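4.3 Slip events and the limits of the force log

The success rate quoted for the Grirar controller in its release notes rests on a simple rule: if the fingers are closed and the force reading stays above a set level until the arm reaches its goal, the grasp is counted as good. We had doubts about this rule before we began, and the cable trials did little to remove them. Of the 283 trials run in the Plerkthorpe house, the controller marked all but 17 as successful. When Cadi Penry went through the recordings by hand, without sight of the controller's own labels, she found a further 29 in which the cable had moved along the pads by more than its own width. None of these had raised a fault.

It is fair to ask whether a slip of that size matters. For a soft toy or a folded cloth it may not. For a cable it does, as the position of the connector in the grip decides whether the next step can work at all. A plug that has turned or crept along the finger will meet the socket at the wrong angle, and the arm will push anyway. In the worst of the unmarked trials the arm went on pushing until the force limit on the wrist cut in, by which time the connector had bent back against the finger. The log for that trial reads as a clean grasp followed by an unexplained stop.

Two causes have been put forward. The first, favoured by the Grirar developers, is wear of the grip pads. The pads are a mesh pattern and are meant to be changed after 1,000 closures. We do not find this convincing. Ours were changed in September, well inside that limit, and the unmarked slips were spread evenly over the trials both before and after the change. If wear were the main cause we would expect them to bunch up late in the life of a pad.

The second, which we think more likely, is that the cable is often not where the controller believes it to be when the fingers close. The depth camera sits beside the wrist and looks down past it, so the last part of the approach is made with the fingers and the wrist close to whatever is being picked up. Figure 7 shows the arrangement with a blue cable between the fingers. The flat connector end lies against the wrist housing, near the white tip of the left finger, while the thicker part of the cable runs off to the right with a slight sag. A force reading taken at this point says that something is resisting the fingers. It does not say which part of the cable that is, or whether some of the load is being carried by the housing.
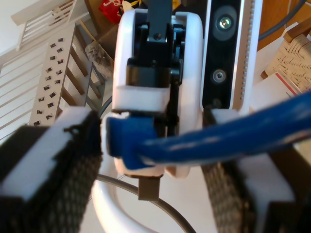
Figure 7. Gripper, wrist and depth camera with a blue cable held between the fingers.

4.4 What the fault codes do not cover

The controller has a fault code for a dropped object and another for a blocked finger. It has none for an object that is held but has moved. The Okberg group reported the same gap with an earlier version and suggested a fix based on motor current. We tried it. It caught some of the slips we had found by hand, but it also stopped the arm in a good many trials where nothing was wrong, and the people running the sessions soon asked for it to be turned off. A warning that is switched off within a week can't be counted as a safety measure.

We also looked at the stop button records. The operator pressed stop in several of the unmarked trials before the controller took any action of its own. These presses were stored as user interruptions and left out of the failure count, so a fault that a person noticed in time improved the published figure. We raised this on Dec 17, 2018 and were told that the rule was set to keep results in line with the Ots test set. That may be so, but it seems a poor reason to keep it.

Our own numbers have weak points. The hand labels come from one person, and a slip that took place behind the fingers would have been missed by her as well as by the camera - so the count of unmarked slips is best read as a lower limit. We used a single arm in a single house. We make no claim about stiff objects, where the force rule may be good enough. For cables, we would not accept a success rate drawn from the force log alone, and we have left the controller's own labels out of the tables in Section 5.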